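Taking apart the office PC, 3020 times over

Disassembly is an awkward job to automate. On an assembly line every part arrives in a known place and a known state. A retired desktop computer arrives with whatever its last owner did to it: an extra drive, a missing screw, cables rerouted by someone in a hurry.

Stukovell, a recycling technology firm based in Bedwood, spent two years writing fixed routines for this work and has now mostly dropped them. Its current project, Clester, learns from recorded examples. An operator guides the arm through one short task, such as gripping a part or pulling a connector, and the system stores the camera views, the joint positions and the state of the gripper at each step. One such recording is called an episode. The training set held 3020 of them in September.

The number matters less than the spread. An early set of 400 episodes used one machine in one position, and the resulting model did well on that machine in that position. Moving the case a hand's width to the left was enough to make it miss. The protocol now calls for the case to be shifted or turned after every 3 episodes, and for the lighting to be changed between sessions.

Failed attempts are kept as well. If the gripper slips off a latch and the operator recovers, the recovery stays in the file and is labeled. A model trained only on clean runs has no data on what to do once it has drifted off course – and it will drift. Episodes in which the operator simply stopped to think are trimmed, as long pauses teach the arm to hesitate.

Tower cases are a useful subject for this. Release latches and tray handles are often a bright color, meant for a technician's eye, and they give a vision model something steady to find. Cables are the opposite. They bend, they hide the connector they lead to, and they rarely lie the same way twice. Stukovell puts cable tasks at 80 episodes per connector type before it will train on them at all, and considers that a low figure.

Dal Bello, the parts reseller that will take the first output, wants boards and power supplies removed without bent pins or torn leads. That sets the pace of collection. Operators are told to work slowly near the board and to log any contact the task did not call for, with the part touched and the direction of travel.
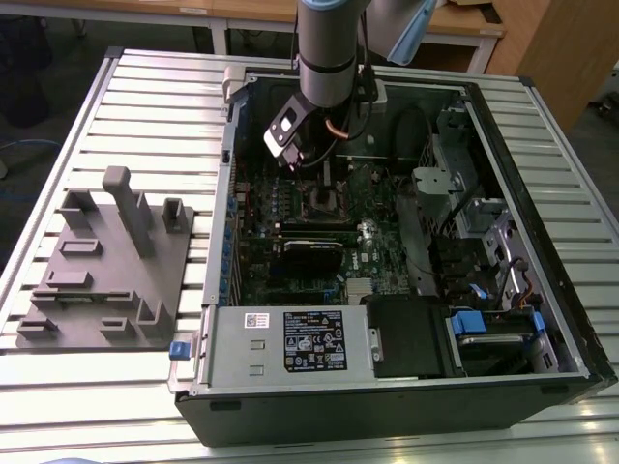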